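Mon 27 June

I have been making the same soup on Sundays since April and I think it is finished now, in the sense that I have stopped changing it. Several people have asked for it, so it is going here where I can point them to it.

It started with Zoila Bermúdez, who sits across from me at work. She brought a flask of her mother's lentil soup in one day and gave me half a cup. Her mother is Socorro, and Socorro's version has green plantain in it, cut small, which goes soft and thickens the whole thing. I had never cooked a plantain. I asked for the recipe and got a voice message of Socorro talking over a running tap, with no weights in it at all.

My first try was bad. I used red lentils, which broke down before the plantain was done, and I was left with orange paste. I ate it on toast for most of the week. The second try used brown lentils and was better, but I put the cumin in at the end and it tasted dusty. Cumin goes in with the onion. Socorro had said so in the message, but I missed it under the tap.

By the fourth or fifth go I had it close enough to take to work. We have a shared lunch on Mondays in the room at the end of our floor. Everyone brings something or puts money in. Hernán Montoya usually does rice, and he does it well, and Lucero Cabrera brings a salad with a lot of lime. Anselmo Pacheco buys bread on the way in. I brought the soup in the big pan with the lid tied down with string, on the bus, and I would not do that again. It now travels in two smaller tubs with screw tops.

What I got from the lunches was opinions. Lucero thought it needed acid, and she was right. I had been adding vinegar at home but not enough. Hernán wanted it thicker, so it could go over the rice. Anselmo said it was nice and had three bowls, so I can't tell you what he would change. Zoila said it didn't taste like her mother's but that it was good soup, and I have decided to be happy with that.

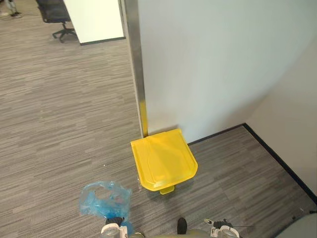
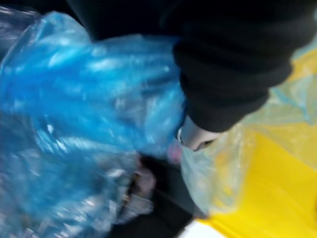 ## The soup as it stands

This makes enough for four people with some left for the next day.

- 250 g brown lentils, rinsed
- 1 green plantain
- 1 large onion
- 2 carrots
- 4 cloves of garlic
- 2 teaspoons ground cumin
- 1 tin of chopped tomatoes
- 80 ml oil, and yes, all of it
- 1.5 litres of water or stock
- a bunch of coriander
- the juice of a lime, or two if they are hard and dry

Chop the onion and cook it slowly in the oil with a good pinch of salt. Give it longer than you want to. Mine takes 27 minutes on the small ring, which I know only because Zoila didn't believe me and I timed it. Grate the carrots in, add the garlic and cumin, and stir until it smells strong.

Tomatoes next. Let them cook down until the oil starts to show at the sides of the pan. Then the lentils and the water. Bring it up to the boil and turn it down.

Peel the plantain while that is going. The skin does not come off like a banana's. Cut the ends off, run a knife down the length in a few places and lever it away with your thumb. It stains, so don't wear a white shirt. Cut the flesh into pieces the size of a broad bean and put them in once the lentils have had a quarter of an hour.

It then wants another half hour with the lid half on. Stir it now and then, as the plantain likes to stick. Taste it for salt at the end, and put in the lime and the chopped coriander when it is off the heat.

## A few notes

If you can't find plantain, use a floury potato. It is a different soup but a decent one. A ripe plantain is too sweet for this, though Hernán disagrees and says he would eat it.

It freezes well without the coriander. I have had a tub in the freezer for a month and it came out fine, a bit thick, and it loosened with some water.

The plantains I buy are 70p each at the shop by the station. The supermarket has them sometimes but they are usually already yellow.

Next I want to learn Lucero's salad. She has promised to write it down, with weights.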